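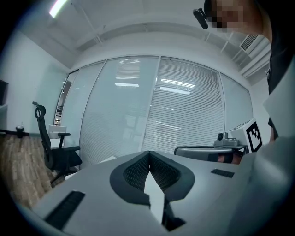 I held off on writing this one until we'd lived with the Brestow blinds since December, and I'm glad I did, because my first opinion was pretty unfair to them!

So, the problem. Our office has a glass partition, and anyone walking past could see right in. Lutz Hamann in the next office wanted frosted film, I wanted to be able to open things up when I felt like it, and Fanni Oláh just wanted people to stop waving at her. We went with plain white horizontal venetians, and the order came to $831 delivered.

Putting them up was a pain. The brackets are fine but the screws that come with them are awful (soft heads, I chewed up two before I went and found my own). The instructions say 10 minutes a blind. Ha. Plan on an afternoon and a friend with long arms.

Once they're up, though, I really like them. The slats tilt smoothly and stay where you leave them, and white was the right call with our white walls and ceiling. I was worried the room would feel like a closet with the glass covered, and it doesn't, there's still daylight from the window and the ceiling lights do the rest.

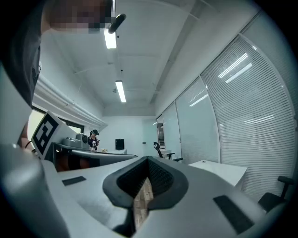 Ceiling lights on, daylight from the window on the left.

Now the grumbles. They collect dust like you wouldn't believe, and wiping them down takes me over 60 minutes if I do it properly, so mostly I don't. They do nothing at all for noise either. Jolán Jakab has a big phone voice and you still get every word through the glass. And the tilt wand on one of ours popped off its hook in the first week. It clicked back on and has behaved ever since, but I'm a little wary of it.

I also looked at the Vikance ones, which have a nicer wand but only came in cream when I was shopping, and cream next to all that white would have bugged me every single day.

Four stars from me. I'd buy them again, and I'd throw the screws straight in the trash.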